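## 4. Setting up and looking after the hand-held gripper

Applies to the Tovham hand gripper as used on the Gotesen bench. Revised March 29, 2025 by Siu-ming Tam. The Prandach leaflet that ships with the tool says it needs "no routine attention." I have not found that to be the case, so follow this section instead.

### 4.1 Checking the linkage

1. Lay the gripper on the bench with the fingers pointing away from you.
2. Close the trigger slowly, all the way, and let it open again. Both fingers should start moving together. If one lags, go to 4.3.
3. Hold one finger still and wiggle the other sideways. A little play at the pivots is normal. The leaflet gives a number for "a little" but doesn't say where to measure it, so use your own judgment.
4. Look at each brass eyelet. It should sit flat in its bar. Replace the bar if the hole has gone oval — pushing the eyelet back in buys you a day at best.

**Caution:** Do not oil the pivots. Oil creeps down the bars to the finger faces, and after that you can't trust anything about the grip.

### 4.2 Fingers and test grip

1. Check the small screws near the top of each finger. Snug is enough. The bodies are printed and the threads strip easily.
2. Run a fingertip down the inner faces. Rough edges low down can be left alone. Rough edges at the tips can't, and should be filed flat.
3. Set the counter to zero and open and close the gripper 27 times with nothing in it. Ateş recommends 500. I tried that once and learned nothing extra.
4. Pick up the light-blue test piece by its two ends, with the dip facing up. It should sit level across the fingertips, a little above their top edges.

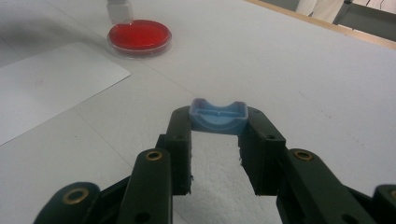
5. Tilt the gripper left and right. If the piece turns between the tips, go back to step 2 before blaming the linkage.

**Note:** Keep open dishes well back from your hand during the tilt check. A dropped test piece goes farther than you'd think.

### 4.3 One finger lags

1. Take the slow side's outer bar off and clean both pivots with a dry swab.
2. Refit it and repeat 4.1. If the lag is still there, swap in a new bar. The parts list offers a "tuning kit" for this fault, order code 889. It contains 2 washers and a sticker. I would not order it.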